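Ticket 1447
Subject: Wi-Fi calling drops when I leave the kitchen
Product: Murkus handset on Urkia pay monthly, Brader home router
Opened: 14/04/2024
Status: Solved
Raised by: Yolanda Mahmoud
Handled by: Rosalind Gallagher

Yolanda Mahmoud wrote:

Hello! First of all, Wi-Fi calling has changed my life. I live in a dip at the bottom of Holloway and before this I had to stand in the garden to ring my own sister, so please read the rest of this as coming from a fan.

The trouble is that calls cut out. I start a call in the kitchen, it sounds lovely, and then if I wander towards the front of the house it goes silent, then three beeps, then gone. The phone says "No service" for a bit and then comes back with the little Wi-Fi calling symbol as if it had never been away. Web pages and video carry on fine in the same spot, so the Wi-Fi itself can't be all that bad, can it?

Things I've tried so far:
Restarted the phone.
Restarted the router.
Turned Wi-Fi calling off and on again.
Took the case off (worth a go).

The phone is up to date. Incoming calls do the same as outgoing ones. Texts are fine. 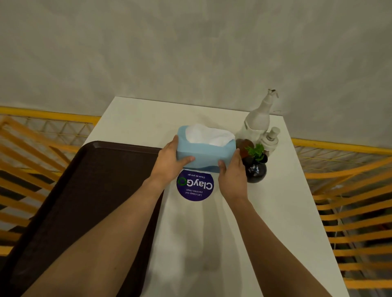
Attached: tissue box on the white table, purple sticker in front

Rosalind Gallagher replied:

Hi Yolanda, thanks for such a clear write-up, I love a ticket that already has the restarts in it. I've had a look at the account and Wi-Fi calling is set up properly at our end. Your emergency address is filled in too, so we can leave all that alone.

My first guess is the phone trying to pass the call from Wi-Fi to the mobile network. It does this when it thinks the Wi-Fi is getting weak. In most homes you'd never notice, but with hardly any outdoor signal in your dip there's nothing on the other side to catch the call. Web pages hide this very well, as they can pause for a second or two and nobody is any the wiser. A voice can't.

Could you try these, in this order, with a call after each one?

1. On the phone, go to Settings, Calls, Wi-Fi calling, and change the preference from "Mobile preferred" to "Wi-Fi preferred".
2. Put the phone in flight mode, then switch only the Wi-Fi back on. Make a call and walk the same route.
3. Tell me whether your router shows one network name or two (one of them often ends in 5G – that's the 5 GHz Wi-Fi band and has nothing to do with 5G on the mobile network, and I do wish they'd picked another name for it).

Yolanda Mahmoud wrote:

Right, this was fun. Step 1: it was on "Mobile preferred"! Changed it. The call lasted longer and I thought we'd cracked it, but it went at the foot of the stairs.

Step 2: flight mode with Wi-Fi on. No beeps this time. The call went silent, I kept still and said "hello" like a fool, and then my sister came back after 9 seconds by the cooker clock. So it didn't drop, it just had a hole in it. That must mean something?

Step 3: one name only. The Brader app calls it "Smart Connect" and it's switched on.

Rosalind Gallagher replied:

That does mean something, and it's a brilliant result! With the mobile side switched off, the phone had nowhere else to go, so it waited. The hole in the call is your phone moving between the router's two Wi-Fi bands. The faster band fades sooner through walls, the phone hangs on to it for too long, and then it has to let go and join the slower one. With mobile switched on it spots the gap, reaches for the outdoor signal and falls off the edge.

So let's split the bands for a while:

Open the Brader app and choose Wireless.
Turn Smart Connect off.
Give the 2.4 GHz network a different name, anything you like. Keep the password the same if that's easier.
On the phone, forget the old network and join the 2.4 GHz one.
Leave your laptop and telly where they are.

It will be slower for downloads. For calls that makes no odds at all, a voice call needs very little.

While you're in the app, look under Advanced for "SIP ALG". If it's on, turn it off. I don't think it's behind this one, but it can upset internet calling in other ways, and I'd like it out of the picture before we test again.

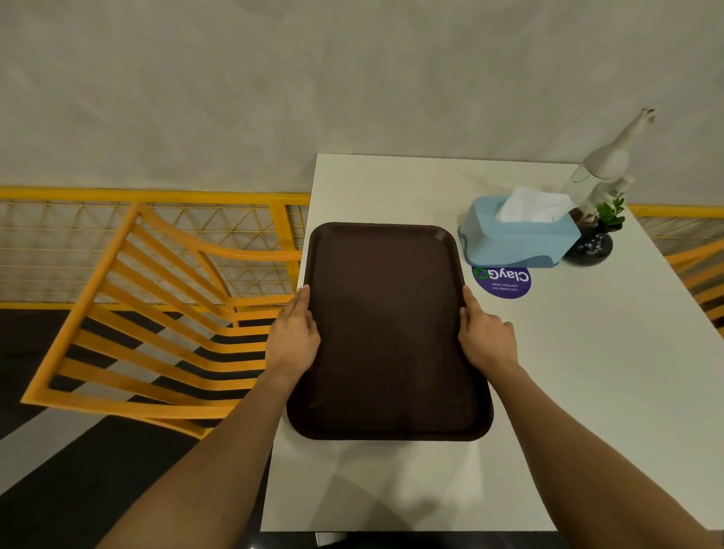
Attached: dark brown tray on the table, held at both sides

Yolanda Mahmoud wrote:

Oh, this is so much better! I've called the new network "Sister Line". Walked from the kitchen to the front door, up the stairs, into the back bedroom and down again, and never lost a word. SIP ALG was on, now off.

I've made 7 calls on it since, one of them to the dentist, who kept me on hold for ages and even that held. Download speed has dropped from 300 to something much more modest, but only on the phone, and I truly don't mind.

One more question. Do I have to stay on "Wi-Fi preferred" when I go out?

Rosalind Gallagher replied:

Hooray for Sister Line! Leave it on "Wi-Fi preferred", yes. Once you're away from home the phone will use the mobile network as usual. If you join a café's Wi-Fi and calls sound ropey there, just turn Wi-Fi off until you leave.

Two things for later. Brader updates can turn Smart Connect back on, so if the beeps return, check there first. And if you ever want the faster band on the phone again, a second access point near the stairs would be the way to go. There's no rush for that.

I'll keep the ticket open for a few days in case anything odd turns up.

Yolanda Mahmoud wrote:

Nothing odd. Please close it, and thank you!

Resolution notes
Cause: slow move between 5 GHz and 2.4 GHz bands during a call, made worse by the "Mobile preferred" setting and weak outdoor signal.
Fix: Smart Connect off, handset moved to 2.4 GHz only, preference set to "Wi-Fi preferred". SIP ALG also switched off.
Follow-up: help page on Wi-Fi calling to gain a line on band steering in the June update.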